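3.2. Disposición del lineal y estado de los envases

El mueble empleado en el estudio es una estantería comercial de color gris oscuro, con panel trasero y cantos frontales claros. Los niveles se fijan a montantes ranurados, lo que permite variar la altura libre entre baldas. En la configuración de Rosby la separación se fijó en 220 mm más la holgura de inserción; en la de Stutau se mantuvo la que traía el mueble de origen. El surtido se limitó a envases cilíndricos de aperitivos, por tratarse de un formato de base estrecha y centro de gravedad alto, sensible a la reposición descuidada.

Se distinguieron tres estados: envase en pie, envase inclinado y envase tumbado. La Figura 2 recoge los tres en un mismo mueble: una fila de cuatro envases en pie en la balda intermedia, de colores distintos y con tapa amarilla; un envase ligeramente inclinado en la superior, y otro tumbado en el nivel inferior. 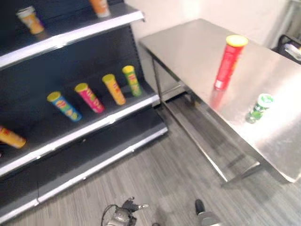
Figura 2. Estantería con envases cilíndricos en distintos estados. A la derecha, mesa de acero inoxidable.

La codificación siguió el esquema de Mustonen, con una modificación: el envase inclinado se trató como categoría propia y no como variante del envase en pie. De las 885 observaciones válidas, 100 correspondieron a esta categoría, concentradas en los extremos de las baldas. La escala Drumano de orden visual, de 0 a 100, se aplicó por nivel y no por mueble completo, dado que un único envase tumbado reducía la puntuación global hasta ocultar las diferencias entre baldas.

La separación lateral entre envases contiguos se registró solo cuando ambos estaban en pie. Los casos en que el borde de la balda impedía determinar el apoyo de la base se excluyeron del análisis de la sección 4.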